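From: Ulises Valdebenito
To: Stinora household list
Subject: Re: [stinora] Plastic baskets, floor marks and the low cabinet
Date: November 2024

Dear Kumaresan, dear all,

Thank you for your message, and please excuse that I answer slowly. I wanted to try the things first and then write. I put your text below with my answers between.

Kumaresan Sastry wrote:
> We are moving into a smaller apartment in January and the living
> room must also be the place for laundry, toys and papers. I think
> to buy plastic baskets with a woven pattern. Does anybody use them
> on a wood floor? My wife is afraid they will scratch it.

We have used such baskets for three years. Our floor is oak and it has scratches, but most of them are from chairs and from the time when we moved the sofa without a blanket. I looked at the bottom of each basket with my reading glasses. On two of them there was a small sharp point in the plastic, I suppose from the mold. I took it away with a nail file, and after this I could pull the basket over my hand and feel nothing. Please do this before the first use. It needs one minute.

What scratches more is the sand. If somebody comes in with shoes and then a basket is pushed over the same place, you will see it. We sweep near the balcony door every evening.

> Also, do you remove the sticker on the bottom? Mine never come off
> clean.

I leave it. It is on the bottom and disturbs no person. If you want it off, put a cloth with warm water and a little cooking oil on it for 14 minutes, then push with an old plastic card. Do not use a knife. My neighbor used one and now the bottom has a cut where dust collects.

> The third question is about the cabinet. We have one long and low,
> for the television. Can the baskets live on top of it?

They can, but I advise against it. Our Wallska cabinet is 78 inches long, and when we put baskets on it, everything that had no place went there too. Now the baskets stay on the floor, against the wall, and at night all must be back in its basket. For washing them I take them to the shower, and afterwards they stay upside down until the holes in the pattern have no more drops.

One more remark about the light. If your room gets strong sun, cream plastic can turn yellow. My sister had hers beside a south window and after one summer they had two colors. I recommend a place away from the glass, also if it is less practical.

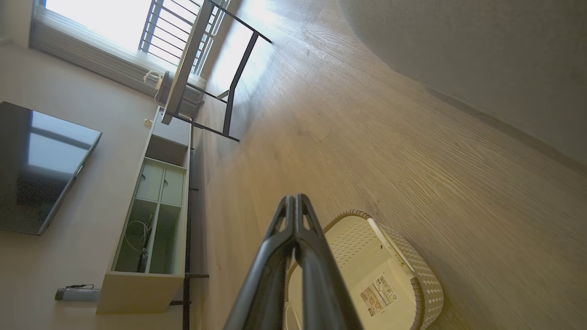

Photo: U. Valdebenito. List members may reuse it.

The woven part is only a pattern in the plastic, at the rim, and the bottom has small holes. I like the holes for laundry. For toys with small parts they are not so good, so I cut a piece of felt and lay it inside. The label is also there, you see how small it is.

About the small table I wrote in an earlier message: a light gray top and thin black metal legs are easy to keep clean, but please put felt under the legs. The felt from Condeteo stayed on for 9 months with us. The cheaper one fell off already in the first weeks and I found it in the vacuum cleaner.

If you want, I can measure the baskets for you. Tell me only if you need the outside or the inside, the difference is bigger than one thinks.

With kind regards,
Ulises

--
To leave this list, write to the list owner with "leave" in the subject.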